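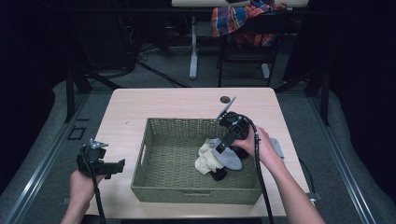 ROOM WALK-THROUGH: SORTING TABLE, BASKET AND FLOOR
Grulley Building, Room 158
April 2019
Walked by: Waraporn Srisuk
Read over by: Ariel Abella
Marks used: OK / WATCH / FIX

Good morning to everyone who shares 158, and thank you for leaving the door unlocked for me. I know these sheets can look like a lot of fuss over a table and a basket of socks, but people stand at that table for a good part of the day, and I'd like all of you to go home with the same backs and fingers you came in with! Please read the comments as well as the marks. The marks are short and I am not.

1. TABLE

1.1 Top is level and does not rock — OK
I leaned on each corner with both hands, and then I leaned on them again because Ariel says I don't lean hard enough. No rocking. The little felt pad that had worked itself off one foot in December has been put back and is holding nicely.

1.2 Corners and edges free of splinters or sharp spots — OK
The corners on this one are rounded, and I wish every table in the building were the same. I ran a cotton cloth all the way around the edge, underside too, and it did not catch anywhere. If you ever feel a snag, put a strip of painter's tape over it and write it on the clipboard sheet by the door.

1.3 Grommet hole near the back edge — WATCH
The hole is clean and its rim sits flush with the top. I've put WATCH because small things love to go down it, and whoever crawls under to get them tends to come up too soon and bump their head. (I speak from experience.) Move back from the table first, then stand.

1.4 Surface clean and clear of spills — OK
Wiped down with the mild soap mix. Please don't use the orange spray from the supply closet on this table. It leaves a film that rubs off on light-colored laundry, and we lost a very nice pair of cream socks to it last winter.

1.5 Working height suits the people using it — WATCH
Fine for me, low for Ariel, who ends up bending at the neck. The risers from Parov are still on order. Until they come, taller folks should take a break and walk the hallway once or twice every 28 minutes. I know that is an odd number, but it's how long the old kitchen timer runs before it sticks, and I have given up arguing with it.

2. BASKET

2.1 Weave sound, no broken or poking strands — OK
I do love this basket. The olive green has kept its color and the sides are woven nice and tight. I felt along the rim, the walls and the floor with bare fingers, going slowly, and found nothing that would scratch a hand or pull a thread. Please do this part by touch, because a poking strand hides very well in a weave.

2.2 Handle slot in good shape — OK
Look at the inside of the cutout, where the fingers go. Nothing coming undone on the day I checked.

2.3 Sits flat on the table, away from the edges — OK
Somewhere near the middle is what we're after. A basket that has crept to the front edge will go over the moment somebody's sleeve catches it. Slide it back whenever you notice it has wandered, and slide it with both hands.

2.4 Not overfilled — OK
The rule we settled on is that nothing stands above the rim. Small loads are kinder to everybody. A few socks and cloths at a time will do, and if they bunch up toward one end, that's perfectly all right on the table, but even them out before you lift.

2.5 Lifting and carrying — WATCH
This one is about us and not the basket. Two hands, elbows in, and look where you're walking. I saw somebody (you know who you are, and I'm still fond of you) carry it down the hall on one hip while reading a phone.

3. SOCKS AND CLOTHS

3.1 Contents checked for pins, clips and other hard bits — OK
Shake each piece lightly over the basket before you start matching. Turn any sock with a lump in the toe inside out. We have found a safety pin, a button and once a whole pencil stub, and any of those can hurt a finger.

3.2 Dark pieces not hidden under light ones — WATCH 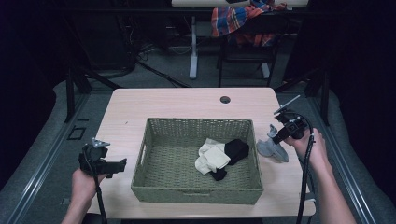

A black sock tucked under a white one is easy to miss when you're tired, and then it travels on to the next basket and the pair is never seen again. I realize a lost sock is not exactly an injury, but Ariel asked me to keep it on the sheet, and I have noticed that people who are hunting for a missing sock get down on the floor, reach behind things and twist in ways they shouldn't. So lift the light pieces out first, lay them to one side, and have a good look at what's left. If you only have one of a pair, it goes in the odds drawer. Do not pin it to the curtain, please.

3.3 Pieces laid outside the basket — WATCH
It is handy to drape a cloth on the table next to the basket while you work, and I don't mind it a bit. Just keep it well up on the top so that it doesn't slide down to the floor. A sock on carpet rolls underfoot more than you would think.

3.4 Anything damp set apart — OK
No damp pieces when I checked by hand. Damp ones go on the drying rack at the Jafarzadeh end of the hall and should not wait in the basket, where they'd make everything else smell like a gym bag.

4. FLOOR AND CABLES

4.1 Carpet flat, no curled seams — OK
I shuffled across the gray carpet in my socks, and then once more in shoes. No curls, no bumps. The vacuuming has been lovely lately, thank you.

4.2 Raised edges along both sides of the work area — WATCH
They are firmly in place. They're also exactly high enough to catch a toe, so step over and don't slide your feet. New people should be walked around once and shown them before they carry anything.

4.3 Cables clear of feet and chair legs — FIX
There's a loose black cable hanging down past the right side of the table. It wants to be gathered up and tied to the leg, with enough slack left that nobody has to tug on it. The same goes for any cable that runs off the front while you work: leave it a soft loop, see that it isn't under your heel, and check behind you before stepping back. Illik has the soft ties (the hook-and-loop kind — no wire twists, please, they scratch). I've put in request 326 for a bag of them.

4.4 Way to the door clear — OK
Clear on the day. The step stool had drifted into the walkway, so I hung it back on its hook.

5. LIGHT, AIR AND COMFORT

5.1 Enough light to tell navy from black — WATCH
My own eyes may be part of this! I could manage it, but only by holding the socks up to the window. A brighter bulb has been asked for.

5.2 Room comfortable to work in — OK
A touch stuffy by the end of the morning. Crack the window, and remember to close it when you go, as the rain comes in on that side.

5.3 First-aid box stocked — FIX
Down to the last of the small bandages. I have left a few of my own in there until the refill comes.

WHAT I'D LIKE DONE, AND BY WHOM

Cable at the right side of the table: Ariel, as soon as the ties are in. Tape it neatly out of the way until then.
Bandages: me.
Bulb: me as well, though I'll need someone to hold the stool.
Risers: Ariel is calling Parov again and has promised to be firm with them.

If I've missed something, please don't be shy. Write it on the clipboard sheet or catch me in Room 16, where I am most afternoons and where there is usually a tin of ginger cookies open. I will come by again once the two FIX items are done and change the marks.

Contact the Grulley Building office | © 2019 Grulley Building | Back to top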